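ロボットはどうやって家の仕事をおぼえるのか
セラルデール研究所 こども科学ページ

服をたたむ、ふとんを整える、ハンガーにシャツをかける。みなさんが家でしているこうした仕事は、ロボットにとってたいへんむずかしいものです。布はやわらかく、さわるたびに形が変わります。工場で同じ部品を運ぶロボットのように、決まった動きをくり返すだけではうまくいきません。

当研究所の「リズク」計画では、人の動きをお手本にしてロボットに学ばせる方法を研究しています。計画の責任者はネルミン・カプラン研究員です。

お手本を集めるときに使うのは、「ハンドグリッパー」とよばれる道具です。グリッパーとは、物をつかむための器具のことです。ロボットの手と同じように指で物をはさむことができますが、動かすのは人です。人がこれを手に持って家の仕事をすると、道具についたカメラが、手もとの様子を記録していきます。
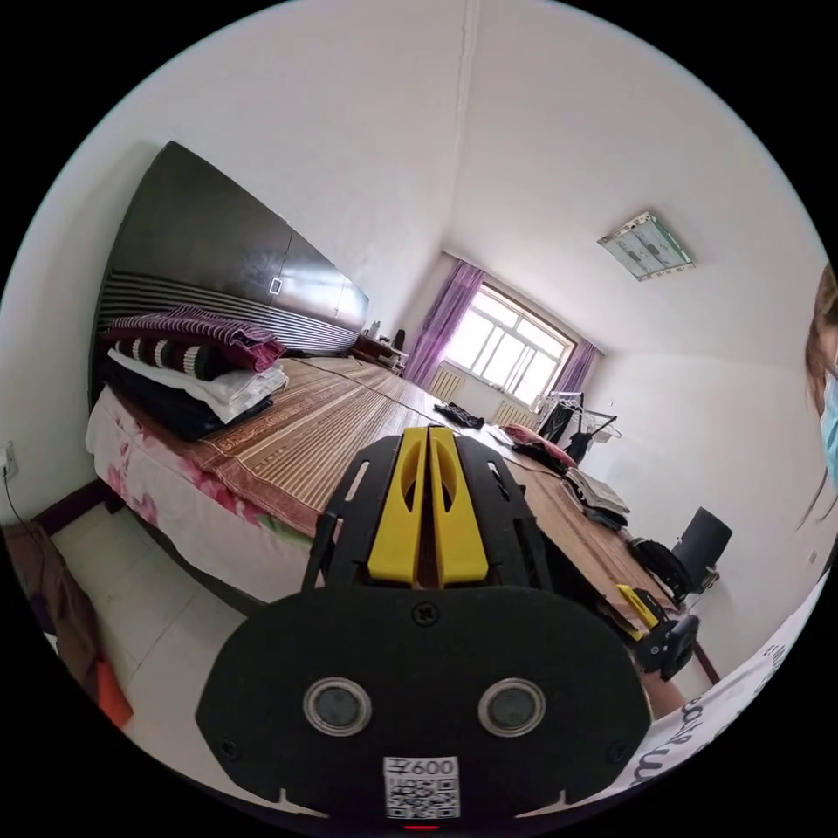

記録の場所に本物の家を選ぶことには、大切な意味があります。研究室の机の上は、いつも明るさが同じで、置いてある物も決まっています。ところが、人がくらす部屋はひとつひとつちがいます。窓から入る光は時間とともに変わりますし、ふとんのもようも、服の置き場所も家ごとにさまざまです。いろいろな部屋のお手本を見たロボットは、はじめて入る部屋でも落ち着いて動けるようになると考えられています。

では、集めた記録はどのように使われるのでしょうか。コンピューターは、「このように見えたとき、人は手をこう動かした」という組み合わせをたくさん調べます。そして、次に似たものが見えたとき、どう動けばよいかを予想します。漢字の練習で、お手本をよく見てから自分で書いてみることに少し似ています。この学び方を「模倣学習(もほうがくしゅう)」といいます。模倣とは、まねをすることです。

二月に行った実験では、677回分のお手本を学んだロボットに、タオルをたたむ仕事を200回させました。使った部屋は二つで、どちらもロボットがはじめて見る部屋です。結果を調べたラマ・サバーグ研究員によると、タオルが平らに置かれているときは上手にできましたが、丸まっているときは、角を見つけられずに止まってしまうことがありました。人なら指先で少し広げてみるところです。研究チームは今、その「少し広げる」動きのお手本を増やしています。

家の中を記録するときには、約束もあります。その家の人に前もって説明し、よいと言っていただいた部屋だけを使います。名前や住所がわかる物が写っていた場合、その部分は学習に使いません。

おうちの方といっしょにやってみましょう
なべつかみを両手にはめて、ハンカチを半分にたたんでみてください。どこをつかむと持ち上げやすいでしょうか。とちゅうでやり方を変えたところがあれば、ノートに書いておきましょう。

トロキスブリッジ科学館では、毎週金曜日に、研究員が子どもたちの質問に答える時間をもうけています。ノートを持ってお越しください。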